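The Pretend Grocery Problem

Play food has gone upmarket. Is the new stuff any better than a bag of plastic bananas?

By Frida Kjærgaard
May 9, 2024

The catalog from Skendudberg runs to 601 items, and I have now read all of it, including the part at the back where they sell you a replacement stem for a pear. The pear itself is on page nine. It comes with a paragraph about "unhurried discovery," a phrase I have read aloud to three parents of toddlers, all of whom laughed at me.

I don't dislike toy fruit. I grew up with a shoebox of it, most of it chewed. What I distrust is the sales talk that has grown up around it in the last ten years or so. A plum used to be a plum. Now it's an "early sorting experience," and it costs what a bag of plums costs, every plum in the bag, for one you can't eat.

So over the winter I asked people who use the stuff all day what they thought of it, and I borrowed as much as they'd lend me.

Jovita Huerta has run a home daycare for 14 children over the years, never more than four at a time, and she buys most of her supplies secondhand. Her play food lives in a dishpan. She has opinions about bananas.

"They all make the banana too straight," she told me. "The kids use it for a phone. If it's too straight it's a bad phone."

That is a more useful review than anything in the catalog. I asked her whether the children sorted the fruit by color, as the packaging says they will. Sometimes, she said. Mostly they put all of it in one bowl, carry the bowl across the room and dump it out. Then they do it again. One boy did this for most of October and then stopped and never touched the bowl again.

The sorting claim is the one I kept running into. Trudside, which sells a mixed set of fruit and blocks to preschools, prints it on the lid. Mendoza, the discount line you find near the register, prints nearly the same sentence on a card stapled to the mesh bag. Neither could tell me where it came from. A polite person at Trudside said it was "widely understood." I wrote back asking by whom, and the emails ended there.

Crisóforo Esquivel taught kindergarten for years and now picks materials for a small group of preschools. He was less annoyed about this than I was.

"Kids do sort," he said. "They'll sort anything. Bottle caps, socks, gravel. You don't need to buy a lemon for it."

What he does look for is a mix of sizes and shapes that gives small hands some different jobs. A ball rolls away. A cube stays where you put it. A strawberry is little and fussy to pick up, and he likes that, though for the youngest groups he leaves out anything that small. He doesn't care whether the fruit looks real. He does care whether it can go in the sink, and he told me to ask every seller that question first. I did, and the answers were vaguer than you'd expect for something that spends half its life in somebody's mouth.

Cost is where my patience ran out. Consuelo Zepeda keeps the books for a toy lending library and let me look through them. In one year the library logged 1,603 loans of pretend food, more than puzzles. The cheap bags went out as often as the expensive ones. They came back short about as often, too. Strawberries are the first to vanish, she said, followed by lemons. The bowls hardly ever go missing, and she has given up trying to work out why.

Her records don't prove that cheap and expensive are equal. Families borrow what's on the shelf. But if children were pining for the better pear, you would think somebody at the counter would have asked for it, and she can't remember it happening.

There is a case for spending more, and I'll make it as fairly as I can. Skavton makes a shallow tray with a low rim that is simply good. It doesn't tip when a child leans on one side. You can carry it with things on it. I used it for my own keys for a week and was sorry to give it back. If I had to buy one item new and get the rest from a yard sale, I would buy the tray, or something like it, and leave the fruit to chance.

A container changes the whole game. Put fruit on a bare table and a toddler will look at it, maybe throw it. Add a bowl and there is somewhere for the fruit to go. Isauro Camacho, who builds play tables and has watched a lot of children at them, thinks people spend their money backward, on the contents and not on the tray, the bowl and the surface. He makes surfaces, so he would say that. I still think he's right.

He's firm about the shape of the table as well. On a round one, he says, nobody gets stuck with the corner. Against that, fruit has a way of leaving a round table in every direction, and I spent part of one afternoon on my knees looking for a plum.

The other thing he told me is to mix in a few things that aren't food. Blocks and cubes, mainly, the brighter the better. I was doubtful. The catalogs never do it; they like a matching set, all fruit, all the same finish. But a mixed spread holds my attention longer too. The banana next to a printed cube becomes a thing you have to decide about. Does it go with the cube? On top of it? Does it go in the bowl with the rest?
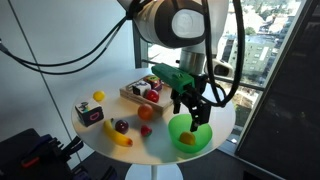 Fruit and patterned cubes on a round white table, with a wooden tray at the back and a green bowl to the right.

I put the mixed version to Huerta, whose dishpan has been all food for years. She tossed in some old alphabet blocks and called me a few days later. The children had made soup. The blocks were in the soup. One of them was, according to the cook, a potato.

Would a Skendudberg potato have been a better potato? It's in the catalog, item 667, with a note on the numbering that I never understood. It has eyes on it and a slightly rough skin, and I'm told it is very well made. Huerta's cook was using the letter Q.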